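How to Watch a Folding Demo Without Being Sold

Bredby holds its open day in December, and the shirt table draws the biggest crowd. Go, but take a pen. 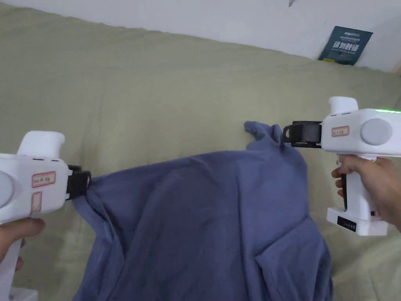 1. Get there before 9. Once the room fills, you'll see mostly shoulders.

2. Ask who is doing the work. A person squeezing a trigger is teaching. That may be useful, but it doesn't prove a machine can fold.

3. Ask for the failures. Keith Pearce at the desk told me they had 290 recorded folds. He had to go look up how many were thrown out: 32, leaving 258.

4. Bring your own shirt, badly crumpled. If they politely decline, write that down too.

5. Don't accept "soon." The Collet brochure promises 1000 shirts a day and doesn't say what kind, or who picks them out of the basket.

Plondier runs a similar day. Same questions apply.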